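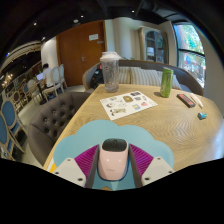 Writing Up the Day Trip
Handout for Session 2: Getting There, Getting Fed, Getting Home
Instructor: Seema Rana

Hello again! I promised last time that I'd type up my notes so you could stop scribbling and listen, and then I went and talked for half an hour about pie, so some of what's below we never got to. Read it before we meet again and bring your drafts, however rough.

For anyone who missed the first session: we're each writing up one day trip over the length of the course. It has to be somewhere you've gone yourself, and you have to be able to leave home after breakfast and sleep in your own bed. I'm using my trip to Flustdale as the running sample, so you'll be sick of Flustdale by the end. The paddle on the Skotton River, lunch in town, the walk up Preklow Hill in the afternoon. It was a good day and I made plenty of mistakes, and both of those are useful.

Where to start the piece

Most of your openings started at the alarm clock. I counted the alarm clock, the coffee and the car being packed in nearly every one, and I get it, that's how the day went for you. But a reader who is thinking of going to Flustdale wants to be in Flustdale. My own first draft had a full paragraph about whether we should take two cars. My sister liked it. She was in one of the cars.

Try starting at the first moment you would tell a friend about on the phone. For me that was the man at Dierckx Canoe Rental looking at my shoes. He didn't say anything, he just looked at them, went into the shed and came back with a pair of rubber sandals in my size. So that's where my draft starts now, and the drive comes in later, in two lines, when the reader needs to know how to get there.

If you can't find that moment, look at the third or fourth paragraph of what you've got. Very often it's sitting there already.

Directions that people can use

We drove up on Route 59, and the turn for the landing comes right after a feed store, on the left if you're northbound. There's a sign for the landing but it faces the other way, so you'll only see it if you've already missed the turn. I passed it, turned around in a church parking lot, and found it on the way back.

All of that can go in, and it can go in fast:

"Coming north on Route 59, turn left just past the feed store. The landing sign faces southbound traffic, so watch for the store."

Things I'd like to see in everybody's directions section:

Which way you were coming from. "Turn left" is no help at all without it.

What the parking is like, what it costs, and whether the machine takes cards. The lot at the landing wanted exact change when I was there and I ended up buying a pack of gum at the feed store to break a twenty.

Whether your phone worked. Mine quit a few miles before the river. If I'd written the rental shop's number on paper I could have called from the church.

How long it took you, door to door, with the stops in. Please don't give me the number from the map app. You stopped for gas, you stopped for a restroom, someone wanted to look at a barn.

Costs

I know some of you feel funny about putting prices in. Put them in! Put in what you paid, say when you paid it, and tell people to check. Readers forgive an old price if it's got a month next to it. What annoys them (and me) is "reasonably priced," which could be anything.

Say who the price covers, too. Dierckx charges by the boat, and the boat holds two adults and a cooler, or two adults and a small child who thinks he is steering. A family of five reading my piece needs to know they're renting two boats. I left that out of my first version and a classmate from the spring group caught it.

Also mention the things you paid for that weren't on the price board. We paid extra for the shuttle back upstream. I hadn't realized it was extra, and I should have asked.

The physical part

This is where people get it wrong in both directions. Half of you are very fit and write "an easy stroll," and the other half write as if you'd crossed the Alps. We need facts the reader can measure against their own knees.

Preklow Hill is 1,162 feet at the top, which doesn't sound like much and doesn't tell you much either, because you start a good way up it. What I'd want to know as a reader is this: the first stretch is a gravel road, wide enough to walk two across and talk. After the gate it gets narrow and there are roots. There's one steep section near the top with a cable to hold on to, and then you're out on the rock and it's windy. I stopped to catch my breath four times. My nephew, who is nine, ran back down to see what was keeping me.

You can be funny about being out of breath, just give them the gravel and the roots and the cable as well. And say what the ground was like on your day. Somebody going up after a week of rain will have a different walk from the one I had.

Same goes for water. The Skotton was low and slow when we went, and we had to get out and drag the canoe over gravel bars twice. I wrote "gentle" in my notes and I still think that's fair, but I added that in spring you should call the rental people first and ask about the level.

Food

All right, the pie. I'll keep it short this time.

Write down what you ate while you're sitting there. You won't remember it right. I was certain I'd had the chicken sandwich in Flustdale and I had the receipt in my jacket the entire time, and it said tuna. If I'd printed chicken, somebody from Flustdale would have written in to tell me there's no chicken sandwich on that menu.

Give the days and hours the place is open, especially in a small town. Plenty of lunch counters close at two, and if your reader is coming off the river at half past two with hungry kids, that one fact is worth more than all your adjectives about the crust. (It was a very good crust. Sour cherry.)

If there's nowhere to eat, say so and tell people to pack something.

Other people in your piece

You'll want to quote the folks you meet. Good, they're usually the best part. Ask first, get the spelling, and if they'd prefer not to be named, then "the woman at the counter" is fine. I wouldn't put a stranger's child in a piece at all.

Go easy on your own family. A brother-in-law who complains in paragraph two is funny, and by paragraph six I feel sorry for him.

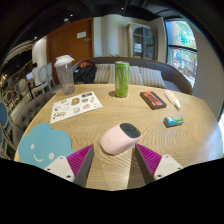 Length and shape

The limit for the final piece is 2,000 words. That's a limit and you don't have to reach it. My Flustdale draft came in well over and the part I cut was the history of the mill, which I'd copied out of a leaflet at the landing and hadn't enjoyed writing. If you didn't enjoy writing it there's a fair chance it can go.

I don't mind what order you use. Plenty of day trip pieces run straight through from morning to evening and that works fine, particularly if things went wrong in an interesting sequence. Others do the best thing first and then circle back. One thing I will ask is that you keep the practical stuff together at the end in its own block, so a reader can copy it out or print it without hunting through your story. Address, hours, price, parking, restrooms, dogs yes or no, strollers and wheelchairs yes or no. If you don't know about the wheelchairs, call and find out. It took me one phone call to learn that the river path in Flustdale is paved as far as the bridge and no farther, and I'd walked on it that same day without noticing where the paving stopped.

When the day doesn't go to plan

Somebody asked whether they have to pick a new trip because it rained and the boat tour was canceled. No! Please keep it. Tell us what you'd planned, say it plainly in a line or so, and get on with what you did instead. What did the boat people do about your deposit? Where did you all go to dry off? A reader with a wet Saturday on their hands will thank you.

What doesn't work is reviewing the thing you didn't do. If you never got on the boat, you can't tell me the boat tour is wonderful, even if the brochure says it is and your neighbor loved it. You can say your neighbor loved it.

Exercise for next time

Take your draft and a pencil. Underline every fact a stranger could use to repeat your day. Then circle every word that only tells me you had a nice time (lovely, amazing, charming, you know the ones). Swap three of the circled words for something you saw or heard or smelled. Mine was "charming main street," and after a lot of chewing on the pencil it turned into a hardware store with snow shovels out front in July, marked down.

Then call one place in your piece and check one thing, whichever you're least sure of. Write down who you spoke to and when.

Bring two printed copies, one for me and one to trade. Double spaced, please, my eyes aren't what they were.

Odds and ends

The optional group outing is set for September, and yes, it's Flustdale, so you can all go and find the errors in my piece. We'll do the river in the morning and those who want to can climb Preklow after lunch. The sign-up sheet is going around again. Put down whether you can drive and how many seats you have, and whether you're comfortable in the back of a canoe, which is where the steering happens.

Wear shoes you don't care about.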